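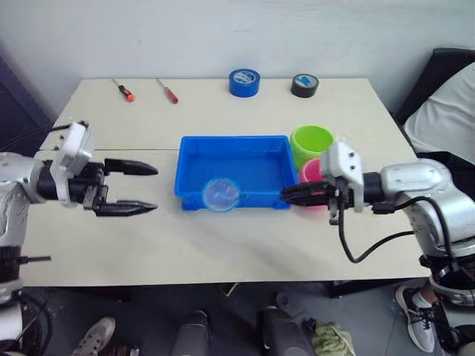 Zestthorpe workshop notebook
January, started 6 am before the heat got going

Ash glaze, second go

The ash is finally clean enough to use! Two buckets of the stuff from the fireplace at home, mostly red gum with some apple prunings mixed in, and it has been sitting under water since before Christmas. I poured off the yellow water again this morning (gloves on, it's still slippery and it still stings) and topped it up fresh. By smoko it had settled into a lovely smooth grey layer with a few black bits floating on top, which I skimmed off with a kitchen sieve.

I went back and forth on washing it at all. Unwashed ash gives you more melt and those wild runny patches, but last time the bucket went lumpy overnight and the glaze crawled off every rim it touched. So this batch is washed. I've kept a jar of the unwashed in the cupboard under the sink, labelled, for anyone who wants to be brave with it.

Sieved it through the 80 mesh and left it on plaster bats in the sun. What wouldn't go through was charcoal and little nails. So many nails! I must have burned a pallet at some point. Ran a magnet through the dry powder afterwards and got a fuzzy beard of iron off it, so do that every time from now on.

Recipe for today, by volume so it's easy to repeat with whatever scoop is handy:

Platavness (working name)
2 parts washed ash
2 parts potash feldspar
1 part Bornow clay, dried and crushed

The Bornow clay is the stuff I dug from the creek bank behind the old dairy. It's a dull brown and full of roots, but slaked and sieved it's gorgeous, a bit like melted chocolate. On its own it slumps at stoneware heat, so I'm hoping it pulls the glaze toward a honey colour. If it goes too dark I'll swap half of it for ball clay.
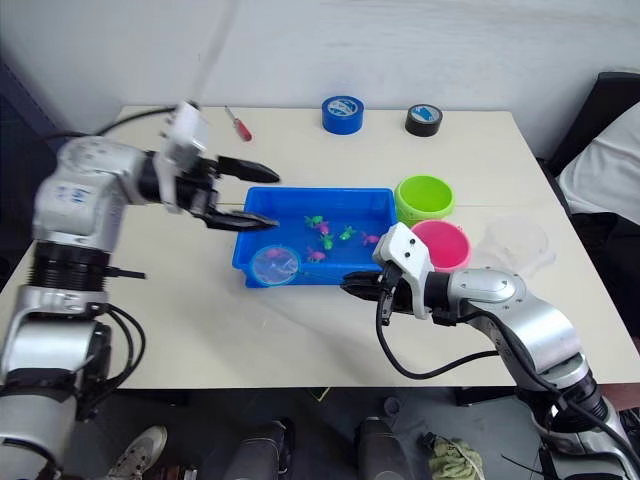

Mixed to the thickness of pouring cream. It wanted to settle straight away so I added a pinch of bentonite, and I should have stirred that into the dry ash first because it went in as little jelly blobs. Back through the sieve again. Note to self, bentonite goes in DRY.

Dipped the tiles for a quick count of two, then gave half of them a second dip on the top edge once the shine had gone off. The single dip looks thin and chalky. The double looks more like it. Left a good bare strip at the bottom of each one and wrote the batch on the back in iron oxide, which I forgot to do last time and regretted for weeks.

Also glazed three of the small bowls, inside only. I couldn't resist. They're on cookies in case they run.

Bisque notes, as this was a new load: fired to 1,000 and held for a few minutes at the top. Nice even pink all the way through the load, even on the bottom shelf where we used to get the pale soft ones. The Khaemba kiln is so much happier with the new elements. It climbed without any sulking and the lid sits flat again. I'd still like to see a cone pack on each shelf for the next few loads until we trust the controller.

One crack, in the foot of the biggest bowl. My fault, I turned the foot when it was too dry and I could hear it chattering under the tool. It'll do for a glaze test. 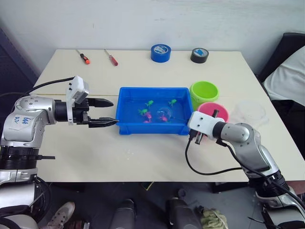 Reading time: 4 minutes

Later, after the glaze firing

Left the kiln shut for the full 24 hours, and I'd like a medal for it.

Oh, it's beautiful. The double dip went a deep toffee colour with pale blue-green streaks where it pooled along the ridges, and it stopped well above the bare strip. The single dip is matt and a bit dry, more of a khaki, but I can see it working on the outside of a planter. Where the glaze thins over an edge it breaks to rust. I've been carrying one tile around in my apron pocket and getting it out to look at.

Bowls: two are excellent. The third has pinholes right across the middle, and I think I put the glaze on over dust. Wipe everything with a damp sponge first, and leave it to dry properly before dipping.

No crawling anywhere, so the washing was worth the bother.

To try next:
Same recipe over white slip.
Same recipe with the ball clay swap, for a lighter one.
A thin wash of it on the shoulder of a jar, over the tenmoku, and fired on a cookie for sure.
Some of the unwashed ash sprinkled dry on a wet tile.

The bucket is on the bottom shelf beside the celadon, lid on tight. Give it a really good stir from the bottom up as it packs down hard. If you use the last of the feldspar please write it on the board.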